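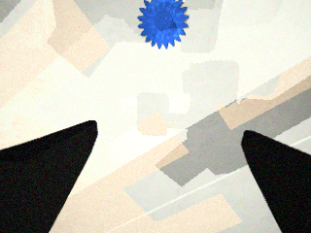
Simulated view from the Stokance picking cell, showing a blue gear and the two gripper fingers over a patterned surface.

Home | Products | Support | Safety Notices | Newsroom | Contact

Ikico issues safety notice and software update for Stokance picking cells

PILLARLEY, September. Ikico is asking all customers running Stokance small-parts picking cells to reduce gripper speed and install a software update, following a fault that caused a gripper to close and descend at the wrong height during a production shift at the Deschamps gearbox plant in Pillarley.

No one was injured. One gripper finger was bent and a parts tray was cracked. The cell was fenced at the time and the operator was standing outside the gate. Production on the affected line resumed the following morning using manual loading.

The notice applies to 164 cells running version 2 of the Stokance vision software. Cells still on the first version are not affected and do not need to be changed.

What happened

Shortly after 4 p.m. the Deschamps cell was sorting gears into trays for inspection. The plant had changed the liner on its sorting table earlier in the shift, replacing a plain grey mat with a patterned one. The cell continued to run and completed several picks without an alarm.

The arm then moved to a position beside a gear, closed its fingers on nothing and began a second attempt about a hand's width lower than it should have. The fingers met the table. The force limit stopped the arm, but at the programmed speed it did not stop soon enough to prevent damage. The operator pressed the emergency stop and locked out the cell in accordance with the plant's procedure.

Cause

Ikico's engineers rebuilt the Deschamps table in simulation and ran 1521 pick attempts with different surfaces, part positions and lighting. The fault occurred when a part lay near the upper limit of the camera view on a surface with strong contrast. In those conditions the software could take an edge in the surface pattern for the edge of the part and calculate the height from the wrong point.

A height check is supposed to catch this kind of error. In version 2 the check was applied to the first attempt at a pick but was skipped on a retry. Ikico has confirmed that this was a programming mistake made when the retry routine was rewritten to shorten cycle times. It was not picked up in release testing, where all trials were run on plain surfaces.

"The check should have been there on every attempt, and our testing should have found that it wasn't," said Didier Delorme, head of product safety at Ikico. "Deschamps did nothing wrong. Changing a table liner is an ordinary thing to do in a plant, and our manual didn't warn against it."

What customers should do

Until the update is installed, customers should:

- set gripper approach speed to the reduced setting in the maintenance menu
- turn off automatic retry
- use a plain, single-colour mat on the sorting surface
- keep gates closed and interlocks active whenever the arm is powered, including during teaching and cleaning

Any cell that has stopped on a force limit in the past three months should be inspected before it is returned to normal speed. Finger alignment can be checked with the gauge supplied in the service kit. A finger that fails the gauge should be replaced and must not be straightened.

The update restores the height check on all attempts, including retries. It also stops the cell and calls the operator if two attempts on the same part fail. Customers may notice slightly longer cycle times on mixed trays. Installation takes less than an hour and does not require the cell to be recalibrated, unless a finger or camera has been replaced.

Ikico will cover the cost of replacement fingers and a technician visit for any cell damaged by the fault. Claims can be made through the service desk using the cell's serial number and a copy of the stop log.

Plant response

Deschamps has kept its second Stokance cell at reduced speed while the update is tested on the first. Mireille Marty, operations manager at the Pillarley plant, said staff had been briefed at the start of each shift.

"We were without the cell for a while and it cost us some output," Marty said. "I'd have liked a faster answer in the first two days. Once the engineers were on site, the information was clear and we could tell our people what had gone wrong."

Ikico has since added patterned, reflective and worn surfaces to its release testing program. The simulated trials now include parts placed at the limits of the camera view. The company is also reviewing other products that share the retry routine and will contact owners directly if any further changes are needed.

A revised section of the operator manual, covering table surfaces and liners, will be sent to all registered customers with the update.

Service desk
Customers should quote notice number 1027 when calling or writing. The desk is open from 7 a.m. to 7 p.m. on working days.

Related items
Stokance service kit: how to use the finger alignment gauge
Changes to the Ikico spare parts catalogue
Operator refresher training at the Pillarley centre
Reading a stop log after a force limit event

Media contact: Ikico Newsroom, Pillarley | Copyright Ikico. All rights reserved. | Privacy | Back to top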